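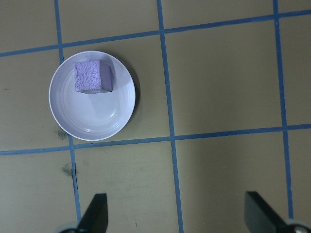 **Sunday, August 7, 2022**

Schools, libraries and garage tinkerers who have been waiting for a robot arm kit they can set up in one afternoon have something new to look at. Jirwood, a small maker of teaching equipment, has opened orders for Nel, a tabletop arm with a two-finger gripper and a small camera mounted right by the hand. We had an early unit on loan for 15 days, and it was hard to get anyone in the office to go home.

The idea behind Nel is wonderfully plain. You put down a grid of blue tape on any flat surface, set out a dish and a foam cube, and teach the arm to deal with them. The whole first lesson fits on a tabletop. There's no cage to bolt down and no special mat to buy, and the tape comes off when you need the table back for lunch.

The grid is a bigger help than it sounds. Every exercise in the workbook refers to cells, so a student can write "dish, upper left" in a notebook and put it back in nearly the same spot the next morning. Lines don't have to be perfect either. Ours were crooked, the table was scuffed, and the setup routine accepted both without complaint.

The view from the hand camera is the real treat. It looks out past the two black fingers, so you see the job the way the gripper meets it, and our testers quickly got into the habit of watching the screen and ignoring the arm. A lavender cube in a pale round dish is easy to spot, even for someone squinting from the back row. The fingers open much wider than the cube, which leaves beginners plenty of room to be off by a bit and still try the pickup.

Foam was a smart choice too. It squashes a little, it makes no noise when it lands on the floor (ours landed there often), and a kid can cut more of it with scissors.

Nel comes with a workbook of 38 exercises. The early ones are simple moves from one cell to another. Later on, students record their own runs by guiding the arm by hand, then use those recordings to train it. The memory holds up to 3000 runs, far more than we managed to fill, and they can be copied to a laptop with a regular cable. By the second week our least technical tester had built a routine for sorting cubes by color and was showing it to the mail carrier.

A few things could be better. The dish has a raised rim, and a cube sitting close to the edge calls for a careful approach from above; the workbook gives that only half a page, and it deserves several. Glossy dishes also pick up reflections from overhead lights, so it's worth moving the table around before the first lesson. The power cord is short. And the printed quick-start sheet skips a step when pairing the camera, although the online version has it right.

Support is being handled by Dullis, which already services classroom printers and 3D printers for many of the same schools. Our one call to them, over a loose finger screw, was answered in 25 minutes by someone who clearly had the same arm sitting on the desk.

Sivby, the lending library for workshop tools, has signed up for a set of the kits and will let members take one home starting in October. That will be a great way to try Nel for anybody who isn't ready to buy. Members can reserve a kit at the front desk, and the foam cubes are theirs to keep.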